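Can a robot arm sort small parts yet?

Drata_fan
I run a small repair shop and spend 20 minutes every night picking orange rings out of a blue tray. Could a gripper do that for me by now, or am I dreaming?

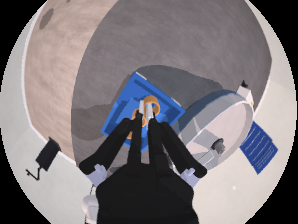
Macarena Echevarría
Depends how they're piled! Ours at Flarnport did fine with rings lying apart, but once they overlapped it would grab two (or none). Took us 3 weeks to tune.

Jugah
just buy a sorting tray lol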